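### 3.2 Cups, cloth and table

Draft, numbers to be checked against the August sheet before this goes to Efraín Sánchez.

All sorting work was done with plastic drinking cups of the kind people keep for kids, picnics and the back of the cupboard. Bought as mixed packs from Vokitz, topped up from a second-hand bin at Guzmán. 79 cups altogether. 12 dropped before the first round – cracked rims, mostly, and a couple with a smell that wouldn't wash out. Remaining cups washed, dried overnight upside down on a rack, stored in two tubs by colour.

Table sits flush to the wall. Wall is a pale grey-green and has its marks, we left it as is. Cloth is black, matte, with soft creases and a fold line that came from storage. We did try ironing. The crease came back by the afternoon, so we quit ironing and logged the fold as a feature of the surface. Bare tabletop was ruled out early: too shiny, and cups slid when nudged. Cloth gives a bit of drag, and the colours stand out well against it, the darker blues less so toward evening.

Two resting states are used throughout. "Upright" means base down, rim level. "Tipped" means lying or held on its side, whatever way the mouth points. Anything between the two is scored as tipped. For tipped cups we write down the mouth direction as the person at the front of the table would say it (left, right, up, away), since early sheets had three different conventions and had to be redone.

**Figure 3a.** Purple cup, tipped, mouth up and to the left, just clear of the cloth. Scored as tipped.
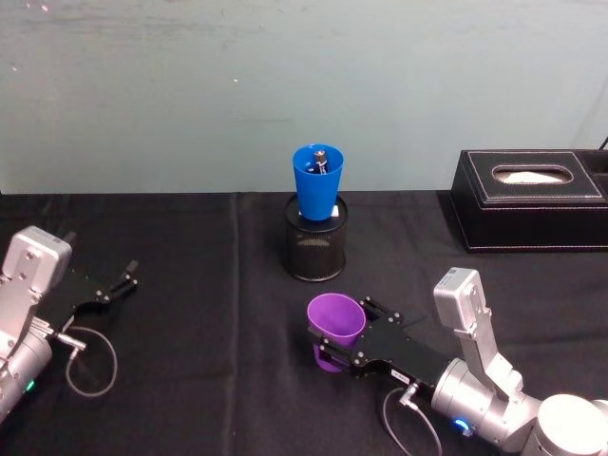

Anselmo Ríos objected to the rule at this point and asked for a third state, "lifted", on the grounds that a cup off the cloth can't roll and so isn't really tipped in any useful sense. Fair. We kept two states anyway and added a yes/no column for contact with the table. Rolling only matters if contact is yes.

Colour names were kept plain. Purple covers violet and lilac, blue covers royal and navy. Inside of a cup can look lighter than the outside, so the name goes by the outer wall. Where two sorters disagreed on a name they had to settle it before moving on, and this happened less then we expected. Red against orange was the usual fight.

Taper matters more than colour for putting away. A cup that is wider at the rim nests easily, but oval-ish ones will jam if turned a quarter off. We give each cup a nest score from a simple test: drop it into its partner, lift the top one, see if the bottom comes with it. Almost 70 per cent of pairs parted cleanly. The rest needed a twist.

Contents are a separate column again. Small loose things end up in cups in any real kitchen (bread ties, coins, odd bits of hardware) and we wanted that in the set. Cups with something inside don't get nested. They stay upright and go to the back, empties in front.

**Figure 3b.** Purple cup upright, rim level. Blue cup behind it with a small gold-coloured object inside, identity not recorded.
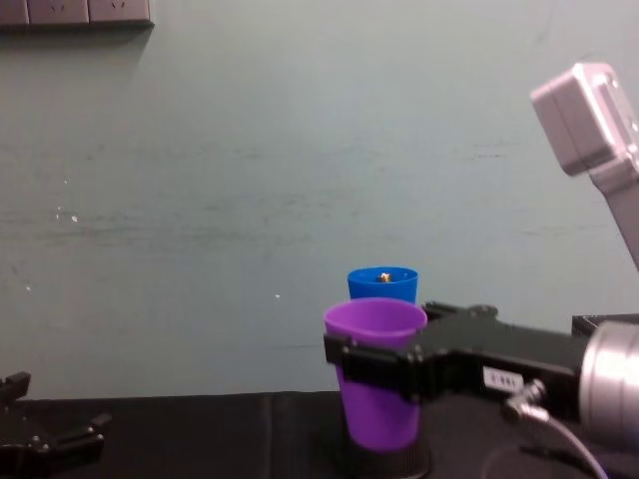
Would it not be simpler, Sheyla Cáceres wrote on the draft, to empty everything first and sort after? Most households would. Our answer is that emptying makes a second pile, and the second pile needs its own spot on the table, so total handling goes up. We ran 20 rounds each way to see. Contents-in-place was the tidier of the two by the end of a round but slower at the start, details in 4.1.

One overlap rule to note. When a front cup hides part of a rear one, the rear cup is still scored upright if its open mouth can be seen – no moving the front cup to check. Abelardo Ayala to confirm wording, and teh column headings need to match Table 2.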